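Open Day at the Greneo Olive Oil Mill
2023-05-06

The mill at Greneo opens to the public twice a year, once in spring and once in December when the presses are running. I went to the spring one. The machinery is shut down at that time of year, so you don't get the noise or the smell of the harvest, but the people who work there have time to talk, and you can stand next to equipment that is roped off in the winter.

Greneo is a long, low building at the edge of the village of Jinine. The road up from the coast is paved all the way except for the last stretch, which is gravel and has a deep ditch on the left. Parking is in the field across from the gate. I got there shortly after opening and the shady spots under the wall were already taken.

You sign in at a table by the loading dock and get a paper sticker with the number of your tour group. There is no charge. Groups leave when they are full, and mine had 13 people in it, mostly families from nearby towns and one couple who had driven down from the mountains to compare the place with their own cooperative. Our guide was Zoi Drakos, who runs the mill floor during the season and has worked there for 41 years. She started by sorting leaves out of the olives by hand as a teenager. A blower does that now.

The tour follows the olives. You begin outside at the receiving hopper, where growers back up their trucks and empty their crates. Each load gets a ticket with the grower's name and weight, and it keeps that ticket until the oil comes out at the other end. Zoi said most of the arguments at a mill come from this step. Every grower believes his olives are better than the ones ahead of him in line, and he wants his own oil back. Greneo will run a load separately if it is large enough. Smaller loads are combined, and the growers get a share by weight.

From the hopper the fruit goes up a belt to the blower and then into the washer. The washer was open and we could look down into it. It is a plain steel trough with a grate, and it takes out a surprising amount of gravel. A bucket of stones from last season was sitting beside it, along with two pocketknives and a wristwatch.

The crusher comes next. Greneo used stone wheels until the nineties and one of them is still in the courtyard, set flat on blocks and used as a bench. The present crusher is a hammer mill made by a company called Driltus. One of the mountain couple asked whether stone made better oil. Zoi said it made slower oil, and that the paste sat in the open air longer than she would like. She did miss the sound of it.

After crushing, the paste is stirred slowly in covered tanks. I hadn't understood how much this part matters. Small drops of oil have to meet and join into larger ones before they can be separated, and a little warmth helps. Too much heat and you get more oil with less flavor. Each mill picks its own balance, and growers will change mills over it. The thermometers are mounted on the outside of the tanks where anyone waiting for his oil can read them, and Zoi said that was done on purpose after a bad season when nobody trusted the numbers.

Then comes the centrifuge, which separates oil from water and pulp. It is the most expensive thing in the building and the dullest to look at. It has a smooth cover and a control box, and that's all there is to see. The pulp goes out through a pipe in the wall to a concrete yard. It is sold to a plant that dries it for fuel.
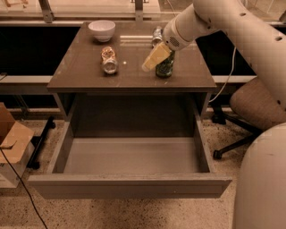 The storage room is at the north end, half below ground level, and it was a relief to get in there after standing in the sun. The tanks are stainless steel and hold 1000 liters each. Oil rests in them while the last of the sediment sinks, and then it is drawn off the top. Zoi knocked on a few with her knuckles so we could hear which were full. By May a good part of the crop has been sold, and she said the sound of that room in early summer tells her how the year went.

There was a long discussion here about keeping oil at home. Her advice was simple. Buy the amount you will use in a few months, keep it in a dark bottle or a tin, and don't store it next to the stove. She doesn't refrigerate hers. It turns cloudy in the cold and clears again when it warms up, which does no harm, but she finds it a nuisance when she is trying to cook. She was firm that a large tin is a bargain only if the family gets through it. Once the tin is half empty there is a lot of air in there with the oil.

The tasting was held in the old office, which has a tiled floor and windows on two sides. We tried three oils in small cups, going from mild to strong. You warm the cup in your hand, smell it, then take a sip and pull some air in over it. Several people in my group coughed at the third one. That is normal with an early harvest oil, and the peppery feeling in the throat is something buyers look for. The children were given bread and skipped the whole procedure.

My favorite was the middle one, from a grove called Mavromatis on the slope behind the village. It tasted of green tomato and cut grass, with a little bitterness at the end. The family that owns the grove picks early and accepts a smaller yield. I bought two tins. The mild one would be a better choice for baking, I think, and it was cheaper. The strong one I admired more than I liked.

Lunch was for sale in the courtyard – lentil salad, fried cheese, bread, oranges – and it was good plain food at a fair price. The line was long and there was only one person taking money. If you go, eat before your tour or well after it. Seating was a handful of trestle tables and the old millstone, and most people ended up on the wall.

In the afternoon there was a pruning demonstration in the grove below the mill. I stayed for the first part. The man doing it took out far more wood than I would have dared to. He wanted light in the center of the tree, and he kept stepping back to look at it from the road before he made the next cut. He said people new to olives prune like they are giving a haircut, a little off everywhere, and the tree answers with a mass of shoots that never fruit. His own rule is to make a few large cuts and then leave it alone until next year. I have a single olive tree in a pot, so I'm not sure how much of this applies to me.

Some practical notes. The floor inside is concrete and was slick in places, so wear shoes with a decent sole. The storage room is reached by a short flight of stairs with no ramp. There is one restroom, behind the office. Tours were given in Greek, with a second guide doing English when asked, and you should say so at the sign-in table because the English groups are smaller and go out less often. The shop takes cards. The lunch stand does not.

The gate closed at four. I'd like to go back in December to see the place working, though Zoi warned us that the winter visit is shorter and mostly spent keeping out of the way of forklifts. Sign-up for it opens in the fall, by phone only.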